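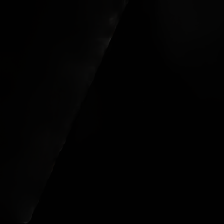
What does one row in the Omeck table stand for?

One runner finishing one race. A person who ran both the Girketti marathon and the Paredes half has two rows, joined by the same runner_id.

Omeck Adaptive Race Results

Results for para and adaptive entrants in road races on the Gorkgate circuit. The table has 139 columns before cleaning and far fewer after, so most people will want the cleaned file.

Files

results_raw.csv, as received from the timing desks
results_clean.csv, one row per finish
splits.csv, 5K splits where the course had mats
classes.csv, lookup for the class codes

Main fields

runner_id: random string, stable across seasons
race: girketti or paredes
division: wheelchair, handcycle, ambulatory, guided
class_code: as printed on the entry form, blank if not given
gun_time and chip_time: seconds
age_band: five-year bands, top band open

Handcycle and wheelchair times should not be pooled. The Paredes course sends handcycles out on a longer first loop, and the division field is the only way to tell.

Missing values

An empty cell means the value was never recorded. A runner who started and dropped out is in the raw file with status DNF and is left out of the clean one. Chip times are missing for the early Girketti races, when guided runners wore a tag on the guide's shoe and the two got mixed up at the finish.

Privacy

Names, clubs and home towns have been removed. Any class code with fewer than 2 runners in a season is set to OTHER. Please don't try to match rows against newspaper results.

Known problems

Gun times for the Paredes handcycle start are 200 seconds too long in the raw file. The clean file has the correction. Some age bands jump back a step between seasons. We left those alone.

Updates

New results go in each August, after the appeals close. Column names stay the same within a version. Version 2 renamed "category" to "division", so older scripts will need that one change.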